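4.2 Reporting of abuse in residential care: file review

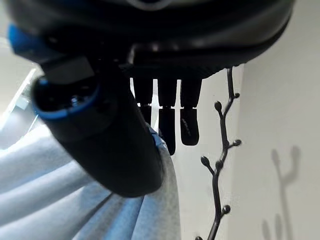
Figure 3. Underside of a black robot hand with a blue accent piece; thumb-like finger pointing down.

We read 279 closed case files from the Zimville and Clorneck districts. Coding followed the Nguyen-Tran scheme, two readers per file, disagreements settled by a third. In 36 files the first report came from a school. Home visits were logged but often not dated, so delay could not be worked out for those. Left out of Table 2.

Adult survivors who reported decades later were coded seperately. Only 20 files. Too few to split by district, and we did not try. Most had told someone earlier, usually a relative, with no record made at the time.

Limits: closed files only. Open cases may look diffrent. The Sternari index holds 1,000 entries but gives no source of referral, so no match was possible. See Section 5 for the interview data.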